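**Semester project, written part. Severin Fuchs, supervised by Annelies Haslinger**

# Return of adopted cats to the Nimholm shelter

## 1. Why I chose this topic

I helped at the animal shelter in Nimholm during one summer, mostly with cleaning of the cat rooms. In this time I saw that some cats came back after they had already found a home. One gray female, Minka, came back twice. I asked Urs Riedl, who manages the shelter, whether somebody had ever looked at the reasons, and he told me that the forms exist but they are only kept in folders. So I asked if I may read them.

## 2. Material

The shelter gave me 100 adoption forms for cats. From these, 36 cats were returned. I must say that this is not the normal rate of the shelter, because Mr. Riedl had put all return cases of the period into the pile and then filled it up with other forms. My numbers can therefore not be used to say how often a cat is returned. They can only show what the returned cases have in common.

The form has two pages. On the first page is the information about the cat (age, sex, health, behavior with other animals). On the second page the new owner writes about the household. If the cat is returned, a third sheet is added with the reason in free text. In 13 cases this sheet was very short, for example only "does not fit" or "allergy". I have put these into their own group where the reason was not clear to me.

I also made interviews with two adopters. Darius Žukauskas from Tellham kept his cat, and Remo Imhof gave his cat back after nine days.

## 3. Results

The most common reason in the longer sheets was trouble with an animal that already lived in the house. Usually it was an older cat. Several owners wrote that they put both cats together on the first evening. The leaflet of the shelter recommends a separate room for at least one week, but it is a loose sheet in the folder with the vaccination papers, and Mr. Imhof told me he found it only when he brought the folder back.

The second reason was the litter box. I was surprised how often it was mentioned, and how little was written about where the box stood. Mr. Žukauskas had the same problem in the first days. He moved the box from the hall to the bathroom, next to the toilet, and kept the door open with a wedge.

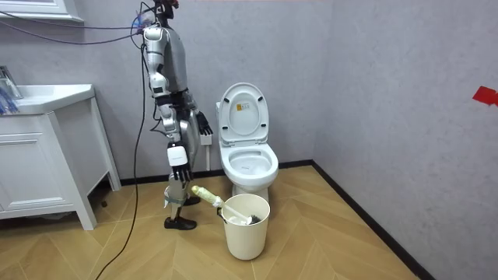

*Fig. 1. Bathroom with white vanity cabinet, toilet and wooden floor.*

Other reasons were moving to a new apartment, a landlord who did not agree, and scratching of furniture. Age of the cat had less influence than I expected. Among the returned cats were young and old ones, and I could not see a clear pattern.

## 4. Discussion

Many of the returns happened in the first two weeks. I think a telephone call on the third or fourth day could help, when the owner is already worried but has not yet decided. Mr. Riedl agrees in principle, but the office is open only in the afternoon and one person must also do the feeding. We discussed a short text message instead.

A weak point of my work is that I read the reasons alone. Mrs. Haslinger suggested that a second person should sort the same sheets, to compare the groups. For this there was not enough time, but I kept my list so it can be done later.

## 5. What will be changed

The shelter will print the leaflet on the back of the first page of the form, so that it cannot be lost. They have ordered 1000 copies. The sheet for returns will get two new questions: where did the litter box stand, and how many days was the cat in its own room.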